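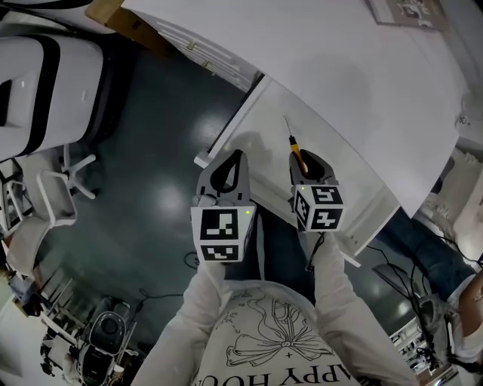
Início | Manual | Capítulos | Glossário | Contactos
Última atualização: 7 de novembro

Capítulo 5
A chave de fendas e a mesa de trabalho

Quem começa a montar ou a reparar objetos pequenos passa mais tempo com a chave de fendas na mão do que com qualquer outra ferramenta. É também a mais maltratada. Serve para abrir latas, raspar cola e levantar agrafos, e depois estranha-se que a ponta já não assente no parafuso.

Uma chave de fendas tem três partes. O cabo recebe a força da mão. A haste transmite essa força e dá alcance. A ponta encaixa na cabeça do parafuso, e é dela que depende quase todo o resultado. Os cabos de cor viva, como o amarelo, encontram-se depressa sobre um tampo claro. As hastes compridas e finas chegam a parafusos recuados, mas torcem com mais facilidade e não se usam para fazer alavanca.

5.1 A escolha da ponta

A ponta deve preencher a fenda em largura e em espessura. Se dança, é pequena de mais. Se sobra dos lados, risca a peça. Nos parafusos de cruz o erro habitual é usar um tamanho abaixo: a ponta entra, parece servir, e salta quando se aperta a sério.

Na oficina de formação de Prasgate, Corinne Park dá a cada aluno 18 parafusos soltos e um jogo de chaves, e pede que façam os pares antes de tocarem em qualquer peça. O exercício demora uns 4 minutos e repete-se em todas as sessões do primeiro mês.

5.2 A superfície

Trabalha-se melhor numa mesa clara, lisa e desimpedida. Um parafuso escuro vê-se logo sobre branco. Quando o tampo é escuro ou está marcado, cobre-se com uma folha grande de papel ou com um cartão – deve ficar bem esticado, para que as peças miúdas não se escondam nas dobras.

A luz vem de lado ou de cima. Convém reparar onde cai a sombra das mãos e mudar a posição do candeeiro se ela tapar o ponto de trabalho.

5.3 Antes do primeiro parafuso

Pouse a peça com o lado a abrir virado para si. Ponha a chave do lado da mão que a vai usar, com o cabo na sua direção. Alinhe a haste com o eixo do parafuso e carregue antes de rodar. Um parafuso que não cede à segunda tentativa pede outra ponta, e o caso é tratado na secção 5.4, com os parafusos presos por tinta ou ferrugem.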